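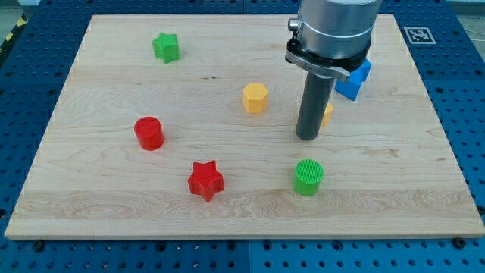 ## Re: Skaltard oil, anyone regret it?

Jalen Greenberg wrote in February:

> I've switched over to Skaltard for all my serving boards and I'm not going back. One coat, no darkening, food safe the same evening. I did a pale board with it and the grain just jumped out at me. The seller says it hardens inside the wood, so there's no need to re-oil, ever. It's pricey at 145 for the big can but you use so little of it. I'd say throw out your mineral oil. Has anybody here had a bad result? I can't imagine how you would.

Well, I can imagine it, Jalen, and I have two boards in the shed that helped.

I'll start with the part I agree with. It smells nice, it wipes on easily, and the can has a decent lid. On the day you put it on, it looks great. So does mineral oil. So does water, for a minute. The board at the top of this message has the wavy dark streaks and light bands that everyone wants to show off, and with wood like that I don't trust myself to judge a finish by how it looks in the first hour. The figure does most of the work.

"No darkening" I would like to see next to an untreated offcut from the same plank. Did you keep one? I did, in a drawer, and after one winter my oiled piece was plainly yellower. I don't mind a little yellow. I do mind paying for the promise that there won't be any.

Then "food safe the same evening." Safe according to whom? I wrote to the seller and asked what the cure time was based on. The answer was a link to the same page I was asking about. Maybe there's a test report somewhere. If anyone on the list has a copy, please post it and I'll read it with an open mind and a cup of coffee.

"Hardens inside the wood" may be true to some depth. I cut one of my boards in half to look and couldn't find any depth at all past the end grain, though I'll grant you that my eyes and a bench lamp don't make a lab. What I can say is that the face went fuzzy after washing, same as my old ones, and I had to sand it and oil it again. So much for ever.

On price, I went through my receipts. The last can of Pilier cost me 160, so Skaltard is cheaper than that, fine. But I never recommended Pilier to anybody either. Plain mineral oil from the drugstore is still the one I'd hand to a beginner, and you can redo a board during the commercials.

A few things I'd want to know before I throw anything out:

- What grit did you stop at? A board sanded finer will look better with anything on it.
- Does yours get washed every day, or does it hold cheese at Christmas?
- Did you try it on walnut? The Costa people claim theirs works the same on every wood, and I don't believe them either.

Somebody off list told me the Prullau wax over Skaltard fixes the fuzz. Could be. At that point I've bought two products to replace one, and I still have to re-wax.

If you have a spare piece, leave half bare, oil the other half, and run it through your sink until summer. I'll do the same with what's left in my can. Send a note when you've looked at yours, good or bad, and tell us how you washed it.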